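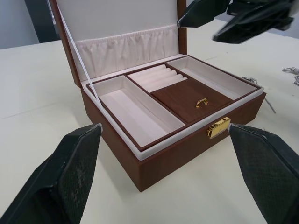

What I learned from one small part in a big play

April 9, 2020

When Slavica Vlachou asked me to join her amateur theater group, I told her that my accent is too strong. She answered that the aunt in the play comes from far away and nobody says from where. So I became the aunt. I had 30 lines in the first act, 4 in the second, and then I died in a letter which another person reads aloud.

The play was a family story written by Dwight Fehr, who lives two streets from me in Kirby and came to almost every rehearsal. It was a little hard to forget a word when the man who wrote it was sitting in the third row. He never corrected me. Once I said "I am carrying this house" in place of "I am keeping this house," and he took his pencil and changed the script. I was proud of this for a week.

Learning the text was slow for me. My method was to walk. I went to the river and back every evening, speaking my lines in a low voice, and the lines of the others also, so that I would know when to come in. A woman with a dog began to greet me as "the actress."

The most difficult thing was the silence. In the first act I must wait while my nephew, played by Sherif Tawfik, decides if he will answer me. Slavica wanted three full breaths. At home three breaths are nothing – on the stage they are a long winter. In the first two performances I came in too early and poor Sherif had to swallow his best look.

On the last night in August I waited. Somebody in the audience coughed, a chair made a noise, and I still waited. Then he said his line and I heard people laugh, softly, at the place where Dwight always hoped they would.

Now we are all at home, and Slavica sends us scenes to read over the telephone. I have been given a judge. She has many more lines than the aunt and I have started walking again, only in the kitchen.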